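## 4. Who gets to translate a place name?

I came to Plemska sideways, through its poets (I was meant to be writing on small literary magazines that year), and I still think that was the right door to come in by. The language has a decent shelf of printed verse and almost nothing in the way of a dictionary, so anyone translating out of it ends up doing lexicography on the side whether they fancy it or not. My own card file started as scribbles in the margin of Oskari Juntunen's second collection and had grown to 468 headwords by the time I stopped adding to it in March.

What struck me first, reading Juntunen beside his English translator Wendell Brannigan, was how differently the two of them treat names. Juntunen's villages mean something. Firnell, the setting of the long middle sequence, is heard by every older speaker I talked to as "the far side of the thaw", and the poems lean on that hard! Brannigan leaves it as plain Firnell all the way through and puts his energy into the verbs instead. I grumbled about this for a good while, then read the sequence aloud to a room in Ballville and changed my mind by the third page. The name gathers its own colour as it comes round again. 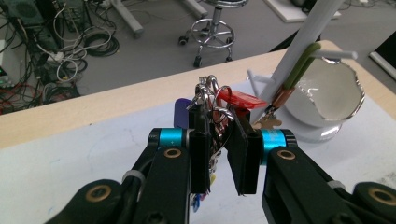 **Figure 3.** Bunch of keys on metal rings, held between gripper pads.

Household nouns are a different kettle of fish. Of the 336 lines I compared closely, the ones that gave Brannigan the most grief (going by his drafts, which he very generously let me photocopy) were the plainest on the page: door, kettle, coat, key. Plemska has one everyday word covering both "key" and "permission", and Juntunen rhymes on it twice. Brannigan tried "leave", then "latch", then went back to "key" and let the second meaning go. I'd have done the same, I reckon, though I'd have sulked over it longer.

The Schumacher edition, with its print run of 400, takes the opposite line and footnotes the lot. I'm fond of that book and I've written all over my copy, but reading it for pleasure is hard yakker, and the two students I lent it to both came back having read the notes and skipped the poems. There's a case for both approaches, depending on whether you think a translation is meant to stand in for the original or sit next to it. I lean towards the second these days. Section 5 takes up the rhymes, where my sympathies get a good deal messier.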